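Tuesday, June 11, 2019

## Morning

I finally swam across Nurkura! The whole lake, dock to dock, 1000 meters, and I never once put a hand on the float Zamfira was towing beside me in the kayak. I've wanted this since February, when I could barely manage 2 lengths of the pool without hanging on the wall and coughing.

The water was so flat at six that I could see the far dock the whole way. First part was awful, the way it always is — chest tight, legs like planks, sure I'd have to turn back. Then somewhere past the reeds my breathing settled and I got into that long, slow stroke Ionuț keeps trying to teach me, and I could have gone on to Cusar! I counted strokes for a while and lost track at 324, mostly because a grebe popped up right in front of my face and we both panicked.

Zamfira yelled so loudly when I touched the ladder that a man fishing nearby packed up and moved. We ate cold potato pie on the dock wrapped in towels. Best potato pie of my life.

## Afternoon

Useless at everything after lunch. Arms like wet rope, big stupid grin. I wrote to Lăcrămioara and told her the whole thing, stroke by stroke (poor woman), and she wrote back that she's coming in August and wants to do it with me. Yes, yes, yes!

Slept for an hour with the window open. Woke up starving, finished the bread, finished the plums, started looking at the map again. There's a longer crossing at the north end, past the island, and Ionuț says the water is colder there because of the stream. I'm going to try the edge of it first and see.

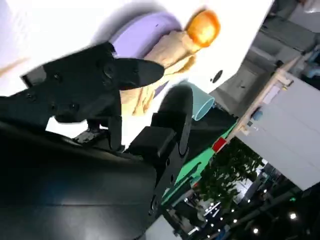 ## Before bed

Shoulders really sore now, the left one worse. Goggles left two red rings that still haven't gone, so I look like an owl. Need to get new ones before Saturday, also ear plugs, also more sunscreen for the back of my neck.

Alarm set for 5:30. Zamfira says she'll bring the pie again if I bring coffee.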